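Reading the Greens: Final Project Report
Nerys Lougher, with Heledd Hopkin

3. What we did

The plan in our proposal was to measure how far golfers misjudge the slope of a putting green when they stand behind the ball. The plan in our proposal also assumed dry weather, so the first fortnight went on redrafting the plan.

We chose four greens at Cliriline, a nine-hole course with sheep on one side and a bypass on the other. On each we marked several putts with tees, measured the slope along the line with a digital level, and asked members to write down which way the ball would break and by how much. In all we collected 126 guesses. Members were generous with their time and even more generous with their opinions of the greenkeeping, which we did not record.

Heledd did the levelling and I did the asking, a division of labour settled by which of us minded being told how to hold a putter. 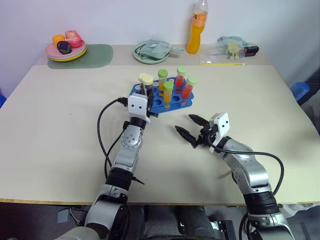 Fig. 2. Robot arms and a blue test tube rack at the bench.

4. Results

Most golfers got the direction right. The amount was another matter. On gentle slopes they gave the ball too much break, and on the steep one (the sixth, known locally as the Bath) they gave it far too little. Low handicappers did better than high handicappers on the sixth and slightly worse everywhere else, a finding that went down badly in the bar.

We dropped 13 guesses from the analysis. Most were unreadable, and one said only "depends who's watching".

Grain made less difference than we had been promised. Two members told us that every putt at Cliriline runs towards the bypass. Our level disagreed, and they said our level was wrong. We checked it against a second one, and it wasn't.

5. Problems

The greens were cut on Tue 7 May, halfway through the third round of guesses, so speeds before and after are not comparable. We should have asked for the mowing rota. It was pinned up by the door we used every morning.

Our sample was also mostly people who play before nine on a weekday. A larger study would need perhaps 1,000 guesses, a wider spread of ages and a second umbrella.

6. Further work

Heledd would like to repeat the test with golfers reading the putt from the low side. I would like to repeat it in Spain. The spreadsheet and the marking-up sheets for all four greens are in the appendix.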